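Notebook, bench 2 / planning
Jun 18, 2024

Long one today, mostly money. The equipment request has to be in by August and I want my thinking written down before In-ho and I start arguing about it again (we will, and I look forward to it).

Where we are: we have to pick one mobile base and one arm, and we have to say how much of the work stays in simulation for the next year. I went in thinking the arm would be the hard part. After a morning with the quotes I think the arm is easy and everything bolted to it is what hurts.

Quotes so far. Stikden came back with a base and arm as a bundle, and the bundle looks great until you get to page two, where the charger, the spare battery and the mounting plate are all extra. The mounting plate is $439. For a plate! I asked Zihan Su whether the shop could cut one and she says yes, easily, if Stikden will give us the hole pattern. I've written to them and asked. If they say it's "only available to integrators" I'm going to be very grumpy.

Pondeseck quoted the arm by itself, and their support contract is $806 a year. That sounded like a lot to me until In-ho reminded me how long the old arm sat on the cart last winter while we traded emails with a distributor who didn't know what a joint encoder was. So okay, I'm warming up to paying for support. I'd want it in writing how fast they answer, and whether "support" includes shipping a loaner. The salesperson was friendly about both and committed to neither.

Byun makes the wrist camera we like. No complaints there, price is fine, the lead time is 8 weeks and they've held to it before. The cable is the thing to watch. Last time we ordered the short one and it pulled tight every time the arm reached across itself. Order the LONG cable. I'm putting it in capitals because I know myself.

Now the sim side, which is where I spent the afternoon. The question I keep going around on is how much we can get out of rendered rooms before we need the real base on a real floor. We can move the viewpoint, swap the walls and floor, and run all night without anybody babysitting a battery. That's worth a lot, and it costs us compute and Zihan's patience.
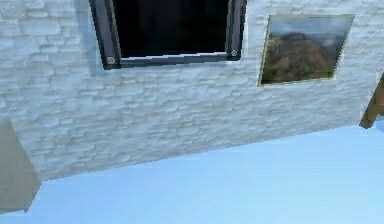 What we can't get is wheel slip, or a floor that has a lip in the doorway, or a camera that heats up and drifts. I'd like to keep the sim work going as the first pass for navigation and viewpoint tests, then spend real robot hours on the stuff that only shows up in hardware. In-ho would go further and put off the base entirely until next year. His argument is that we'd buy the arm now, mount it on the old table, and let the base prices settle. My argument is that base prices have never once settled in my favor, and that we'd end up building a second setup when the base finally showed up. We left it there and got lunch.

Compute: Grurnness has a rental plan and a plain old workstation. I ran the numbers both ways. If we render at the low resolution we use now, our own workstation pays for itself within the year. If Zihan gets the sharper textures she wants, we'd be leaning on rental time at least part of the year anyhow. She thinks the soft, repeating textures are hurting us on anything that depends on recognizing a spot along a wall, and she may well be right, but I'd like to see one side-by-side run before we put money on it. She's offered to set that up using the indoor scenes we've already got. Great, yes, please do.

Small stuff that always gets left off, so here's the list while I remember:

Spare battery for the base (Stikden, extra)
Emergency stop, the wireless kind, plus a second wired one
Long camera cable, Byun
Floor tape, 70 feet, for marking out the test area
Fingertip pads, a bag of them
Shipping, both directions, for repairs
A lid for the parts drawer, for the love of all things

I've also got us down for training time this go-round. Last request we put in zero hours for it and then lost most of a month learning the vendor's software by poking at it. It's a fair thing to ask for, and if it gets cut at least we asked.

To do before the next pass:
Me -- chase Stikden about the hole pattern, get the Pondeseck response time in writing
Zihan -- texture comparison, and a guess at render hours for each version
In-ho -- write up the "wait on the base" version with real prices, so we can lay the two next to each other

One more thing, the outlet by the bench needs checking before we plan on charging anything big from it. I'll ask facilities tomorrow morning.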